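# Counting in Binary on Your Fingers

*Prepared by the Poltwood Children's Library for readers aged eight and up*

Most people believe that fingers can only help them count to 10. With a different method, the same fingers can count all the way to 1023. The method is called binary, and it is the way computers keep track of numbers.

The numbers we write every day use ten digits, from 0 to 9. When we run out of digits, we move one place to the left and begin again. This is why the number after 99 is 100. Each place is worth ten times as much as the place to its right.

Binary uses only two digits, 0 and 1. Each place is worth twice as much as the place to its right. The first five places, starting from the right, are worth 1, 2, 4, 8 and 16.
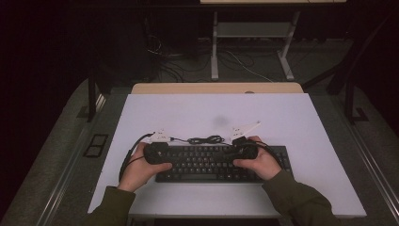 A finger is well suited to binary counting, as it can be up or down. A finger that is up means 1, and a finger that is down means 0. Counting is easiest with empty hands. Fingers curled over a handle, like those of the left hand held over the black keyboard, cannot easily be raised one at a time. The keyboard itself has a link to our subject: when a person types a letter, the computer stores that letter as a pattern of ones and zeros.

## Try one hand first

Hold up your right hand with the palm facing you and close it into a fist. This is zero. Your fingers have these values:

- Thumb: 1
- Pointer finger: 2
- Middle finger: 4
- Ring finger: 8
- Little finger: 16

To show the number 1, raise your thumb. To show 2, lower your thumb and raise your pointer finger. To show 3, raise both of them - two and one make three. For 4, lower both and raise only your middle finger.

When all five fingers are up, add their values: 16 + 8 + 4 + 2 + 1 = 31. One hand can therefore show every number from zero to 31. Some numbers are awkward to make. If your ring finger will not stay up alone, rest your hand on a table and lift each finger slightly.

## Adding the second hand

The left hand continues the doubling. Its five fingers are worth 32, 64, 128, 256 and 512. Readers may choose which finger comes first, provided that they keep the same order each time. With all the fingers on both hands raised, the total is 1023.

## Questions to work out

1. Which fingers of the right hand show the number 10?
2. Which fingers on both hands show the number 100?
3. What number do you show with only your thumb and little finger raised on your right hand?

**Answers:** (1) Ring finger and pointer finger, 8 + 2. (2) The fingers worth 64, 32 and 4. (3) Seventeen.

*Text by Geeta Nautiyal. Number work checked by Abhishek Sengar.*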